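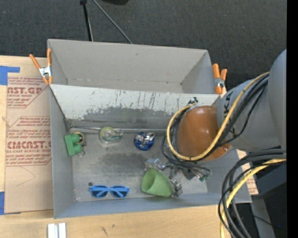
GRALISGATE, December

Lorente Rooms: winter safety check, ground floor and yard

Done before the rooms reopen for the new term. Each line is marked OK, ATTENTION or FAIL, with comments underneath where there was something to say. FAIL items must be closed before any group comes in. ATTENTION items can wait until the date the office sets, but please don't let them drift over to the spring check again.

Building: single storey, brick, opened 1934. Rear extension later, date not on the deeds we hold.

1. APPROACH AND ENTRANCE

Front path level and free of trip hazards: ATTENTION
Two slabs by the gate rock underfoot. They were packed with sand after the last check and have moved again. Need lifting and bedding properly.

Handrail to steps fixed and sound: OK

Outside light works: OK
Comes on at 4 in the afternoon on the timer. Fine for now, will want changing when the evenings get lighter.

Door closer: ATTENTION
Shuts too hard. Adjusted on the day by half a turn and it is better, but there is oil on the arm and the closer is probably at the end of its life. Price a new one.

Entrance mat flat, edges down: OK

2. FIRE

Panel showing normal, no faults: OK
Funau panel. The fault light seen in autumn has not come back since the battery was changed.

Call points tested in rotation: OK
Call point 7 tested this time (back corridor). Sounder heard in every room, including the toilets with both doors shut.

Extinguishers in date, pins and tags in place: ATTENTION
All in date. The one in the kitchen was standing on the floor behind the door instead of on its bracket. Put back. The bracket screws are good, so somebody has simply lifted it down.

Fire blanket: OK

Exit doors open fully without a key: FAIL, closed same day
Rear exit would only open part way. Stacked chairs outside in the passage. Chairs moved, door tried again, opens fully. The passage is an escape route and is not a store — this was written up last winter as well. A sign has been ordered for the outside of the door.

Emergency lighting: OK
Full duration test. The fitting over the stage steps was dimmer than the rest at the end but still lit. Look at it first next time.

Maximum number notice displayed in main room: OK
Notice says 40. It is faded and could do with reprinting in larger type.

3. HEATING AND HOT WATER

Boiler service record up to date: OK
Serviced by Cemiria in the autumn. Sheet is in the green folder.

Boiler cupboard clear: ATTENTION
Cardboard and a bag of bunting on top of the pipework. Removed to the loft store. Nothing goes in this cupboard, even for an afternoon.

Carbon monoxide alarm: OK
Test button pressed, alarm sounded. Replace-by date written on the front in marker.

Radiator guards secure: ATTENTION
Guard under the middle window has lost a bottom fixing and can be pulled out far enough to trap a hand. Taped for now. Proper fixing needed before the under-fives are in.

Hot taps at hand basins: OK
Checked with thermometer, reading entered in the water log. The tap furthest from the heater takes a long while to run warm. That is the pipe run and has always been so.

4. ELECTRICAL

Sockets and switches undamaged: OK

Portable items labelled and in date: ATTENTION
The urn has lost its label. It may well have been tested with the rest but there is no way to show it, so it has been put aside until it is.

Extension leads: FAIL, closed same day
One lead found with a cut in the outer sheath near the plug. Taken out of use and the plug cut off. Please buy a replacement on a drum that can be fully unwound.

Consumer unit cupboard locked: OK

5. STORAGE, BINS AND LOOSE EQUIPMENT

Shelving fixed to wall: OK

Heavy items kept low: ATTENTION
Folding tables are still leaning against the end wall. They want the trolley. If the trolley is broken, report it and we will mend it.

Storage bins clean and free of sharp edges: ATTENTION
General comment for all groups. Run a gloved hand along rims, dividers and any metal strip at floor level before a bin goes into use. Worn coating is a cleaning matter first of all: scuffed surfaces hold dirt, so wash them with warm soapy water and dry them off. If a coating is flaking or lifting, take the bin out.

Small parts: ATTENTION
Rings, clips and caps that can come off a larger toy should be kept on the top shelf, out of reach of the youngest group. Sort through at the end of every session. The choke tester is in the first aid drawer and should go back there.

Soft toys washed: OK
Wash list signed for the term.

6. KITCHEN

Fridge temperature in range: OK

Worktops sound, no open joints: ATTENTION
Sealant behind the sink has gone black and is coming away at one end. Rake out and renew.

Knives locked away: OK

Cleaning products in original containers and out of reach: FAIL, closed same day
An unlabelled spray bottle was found under the sink. Contents not known. Disposed of. Groups may bring their own products only if the label is on and the data sheet is left with the office.

7. TOILETS

Floors clean and not slippery: OK
Locks can be opened from outside: OK
Baby change unit strap: ATTENTION
Buckle cracked. Do not use the unit until the strap has been changed.
Pull cord reaches the floor: OK
It had been tied up round the rail. Untied. Please tell the cleaners.

8. YARD

Fence and gate secure: ATTENTION
Latch drops but doesn't catch in wet weather when the post swells. Plane the edge or move the keep.

Drain covers seated: OK
Grit bin filled: OK
Lid is split across the hinge but keeps the rain out.

Overhanging branches: OK for now
The ash by the wall should be looked at before the high winds.

REMAINING ACTIONS

Radiator guard fixing — before opening
Change unit strap — before opening
Urn test — before use
Path slabs, door closer, gate latch, sink sealant — office to set dates
Sign for rear exit — ordered, fit on arrival

Copy to the green folder and to the noticeboard by the kitchen hatch. Previous sheets are kept in the office.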